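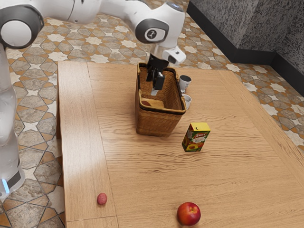

How to clean a wicker basket (and get the musty smell out)

Search this site... Go
29 comments

I've got far too many baskets. Bread, onions, post, odd socks, you name it, it lives in wicker at my house. And every September, when I drag the picnic ones back in from the shed at Stilby, they smell like an old cellar and need a proper going over.

You'll want a soft paintbrush, an old toothbrush, washing-up liquid, white vinegar, two cloths and a hoover with the brush bit on the end. All cheap, and you've probably got most of it under the sink.

First, take it outside, turn it upside down and give the bottom a good smack. You'll be amazed (and a bit disgusted!) at what falls out. Then hoover it inside and out, and go along the weave with the dry paintbrush. Do this before any water goes near it, or the dust turns to mud and you'll be picking at it all afternoon.

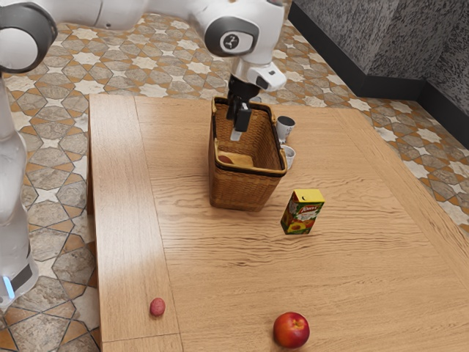 Posted by the Windik house blog - Sunday, December 15, 2019

Now the wash. Put a small squirt of washing-up liquid in 800 ml of warm water, dip a cloth in and wring it out hard. Wipe with the strands, never across them. Use the toothbrush under the rim and round the handles, where the grease hides. Go over it again with the second cloth and plain water.

If it still whiffs, mix 60 ml of vinegar into a mug of water and dab that on. The vinegar smell goes off by itself as it dries. For mould, do the same but outdoors, and leave it ten minutes before wiping.

Drying is the bit people rush. Stand the basket on its side somewhere airy, out of strong sun and well away from the radiator, and turn it now and then. Mine take around 7 hours in summer and a full day in winter. I once put a big one by the stove to hurry it up and the bottom went all wavy - it still rocks when you put it down.

Painted or varnished baskets just want a barely damp cloth, and skip the vinegar on those. Loose ends can be tucked back in while the wicker is still a bit soft from the wash.

Shared 60 times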